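Week one with the Vasico kit: a pair of hand-held grippers you work yourself, so that a robot can learn from you later. The robot is sold separately. I am, for now, the cheap part. 1/

The brochure says "natural as your own hands." My own hands have never needed a 40-page setup guide, but fine. Setup took 259 minutes, including lunch and one long stare at the wall. 2/

First proper job is a small-parts organizer, the kind every garage has. Drawers out, drawers in. I picked it as the easy one. 3/ 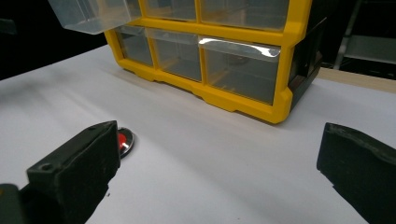
Gripper's-eye view. One drawer up in the air, plenty still to go.

Likes: the finger pads are nice and rough, and the squeeze feels direct. Dislikes: clear plastic drawers, as a concept. By 3 in the afternoon I was talking to one. 4/

Savvas Galanis, who tried the Bekance version in February, told me to slow down and keep my elbows in. Annoyingly good advice. He also told me to buy the Bekance — less good, having seen what they charge. 5/

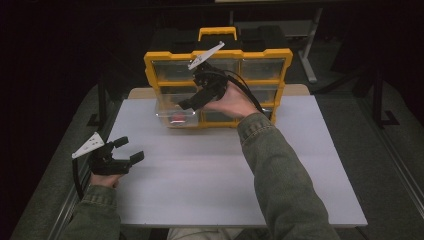

Right gripper on duty at the drawers, left one down by the table corner. Jacket is mine, not in the kit.

Cables are my main complaint. One per gripper, and both have opinions about where my arms should go. Vasico support replied in 4 hours and suggested "routing them comfortably." Thanks, team. 6/

Verdict so far: solid hardware, smug manual, would keep. Next week it's the Uniyal loaner, if the courier ever finds my door. 7/7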